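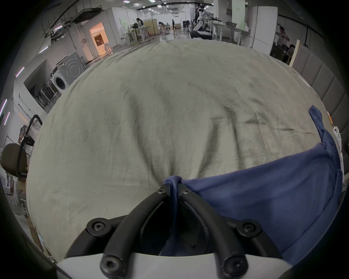
The January sleep: why we can't get any

1/25/19

Four in the morning again. Radiator ticking. A van somewhere. I've been awake since the shipping forecast and I'm composing this in my head, which Mared Edwards tells me is exactly the wrong thing to do.

Mared runs the evening sleep class at Rasosbridge library. 17 people on the night I went, most in coats. A retired bus driver, two new mums, a man who'd come for the chess club and stayed. Everyone looked grey. Me too, probably.

January does this, she says. Late nights over Christmas, then straight back to a six o'clock alarm. Dark when you leave, dark when you get home. The body hasn't a clue what time it is.
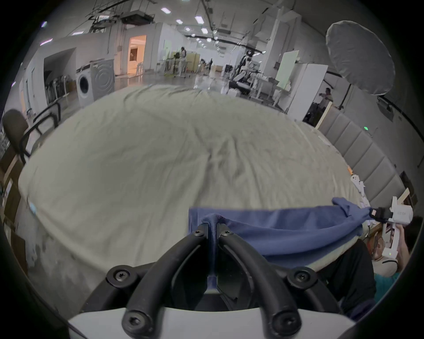 So, first thing she asks for is a diary. Bedtime, wake time, cups of tea. Mine was embarassing. Seven teas on the Tuesday-ish end of it, last one at half nine. I'd have sworn it was three.

Next, the getting-up time. Same every day, weekends included. There was a groan at that. Nia Kemeys, who drives out to Rurnwood for the early shift at the bakery, said she'd tried it and the first fortnight was horrible. Tearful in the car. After that, better. Six hours straight through most nights, up from three and a bit. She still naps. Mared pretends not to know.

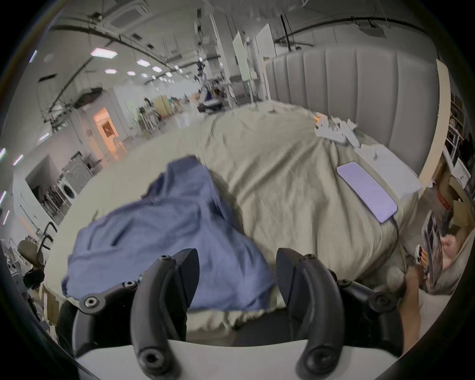

What to do at four o'clock

Get up. Go and sit somewhere else. Something dull to read, and I mean dull. I've been working through a history of the Sayce canal, all 700 pages of it, and have yet to get past the second lock.

No phone. No clock either, turn it to the wall. Back to bed when your eyes go, not before. If it doesn't work do it again. I did it four times one night and was fairly cross about it.

And don't go to bed early to make up for it the next day. I did. Wide awake by two. 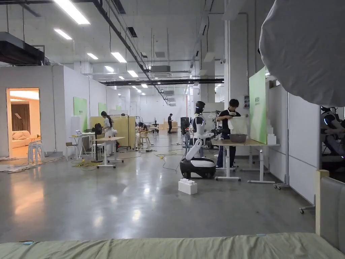
Light is the bit most of us get wrong. Bright in the morning, dim at night, and in winter we manage the reverse: gloomy kitchen at breakfast, everything switched on by tea time. Long rows of fluorescent tubes across a big white ceiling are fine for a working day, but you wouldn't want to be under them at ten at night, green sheets or no green sheets. One lamp, low down, is plenty. Nia walks round the car park on her break for the morning half. Ten minutes, even in drizzle.

Pills came up, obviously. Mared sends people to their GP for that and won't be drawn. Same goes for snoring that stops and starts, or legs that won't keep still. Go and ask.

Week two for me now. Down to four teas. Woke at five this morning insted of four and was daft enough to be pleased. The class carries on at the library until Easter, pay what you like, bring a cushion as the chairs are awful.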